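**Fineck releases planner update to partner sites**

June 20, 2026. Fineck has issued version 3 of Drudedholm, its motion planning software for tabletop manipulation. The release replaces the fixed grasp sequence with a planner that recomputes the approach path every 40 milliseconds.

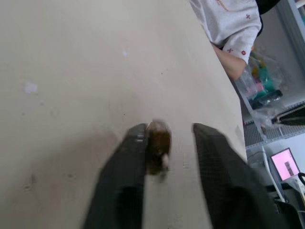

Grasp checks in the new version draw on the wrist camera view as well as joint readings. Small items, such as the brown object near the left finger, are tracked separately from the tabletop and its smudges. Lovisa Halvorsen leads the perception work. Installation notes are available to all 21 partner sites.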